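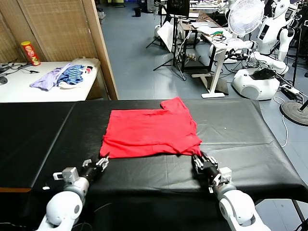 Friday, July 24, 2020
Folding cell, Pernville laundry project

Good day! Full session on T-shirts with Štefánia and Jarmo, and I want to get it down before I forget the details.

The arms are so much better at corners than they were a week ago. The old habit was to grab a fat wad of cloth and drag the whole shirt along with it. Now the fingers come in low over the vinyl and take a small pinch, and the rest of the shirt mostly stays put. Best run was 7 shirts in a row without anyone reaching in. Jarmo cheered, and so did I.

Sleeves are still the weak spot. If one goes under at a slant you get a step along the edge, and the next fold makes it worse. Štefánia wants to try a short smoothing stroke before the second fold — I think she's right, it's what her hands do without thinking.

The part I keep turning over is what this does to the morning shift. Siriporn came by from the finishing room with two of her crew, and they were far more use than any of our logs. She has folded for years and saw straight away that we pull too hard at the hem. She also asked the question I'd been waiting for: who folds when this folds? Matúš gave her a straight answer. The plain shirts go to the arms, the people move to sorting, stain checks and mending, and the five of them on her shift keep their hours. She wants that in writing, and so would I. Bořivoj is drafting it.

What her crew liked most was the thought of sore wrists going away. What they didn't like was standing next to the thing waiting for it to get stuck. Fair! Babysitting is a worse job than folding. So we need a proper way for it to set a bad shirt aside and carry on — moving that up the list.

For Monday:
- smoothing stroke, Štefánia
- lighter pull at the hem, me
- set-aside pile, Jarmo
- ask Siriporn if she'll show us her sleeve fold again, slowly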